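Swim Club > Parents > Questions we get asked

Trondinlow Juniors – your questions

Put together quickly before the October term. If something's missing, ask at the desk.

What does my child need to bring?

Costume or trunks, goggles, towel, a pound for the locker (you get it back). Hat if hair is past the chin. No board shorts please, they drag. Any towel will do. Thin ones dry quicker on the radiator and fit in a small bag, big fluffy ones take up half the bench. Name in everything – lost property is already full.
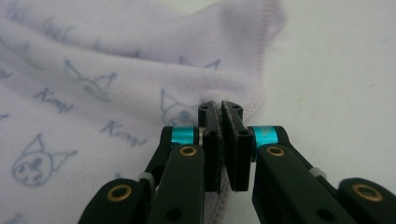
Do you sell kit?

Hats and goggles only. Cash or card. Goggles come in two sizes, try them on first, we can't take them back once they've been in the water.

Which group will they be in?

Zusel is the beginners, feet on the floor, armbands fine. Eshun is for anyone who can do a width without stopping. Pudness is lengths. Children move up when the teacher says so, could be mid term. Please don't ask to move up with a freind, we need the places to balance.

How long is a lesson?

Zusel 20 minutes. The rest are longer, see your joining email.

What does it cost?

£90 a term, first child. Brothers and sisters get money off, email us before you pay and not after. Refunds are a pain to do.

Can I watch?

Yes, from upstairs. Not poolside, sorry. Outdoor shoes off past the blue line. No filming or photos of the pool.

My child has a verruca / ear infection / tummy bug

Verruca – fine, wear a sock. Ears – ask your GP or chemist. Tummy bug – stay home for 48 hours after the last time they were ill. We mean it.

Towels keep coming home smelling. Any tips?

Get it out of the bag the same night. Rinse, hang up flat, wash without softener. Don't leave it rolled round wet goggles all week.

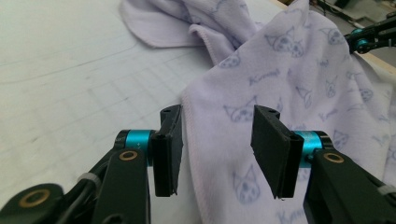 Lanying Xia

Who do I talk to about missed lessons?

Me for bookings, Benoît Vidal for anything about teaching. We can't swap single lessons, there just isnt room. If we cancel, you get a credit.

Is there a waiting list?

Yes, and Zusel is the longest. Put their name down now even if they're not old enough yet.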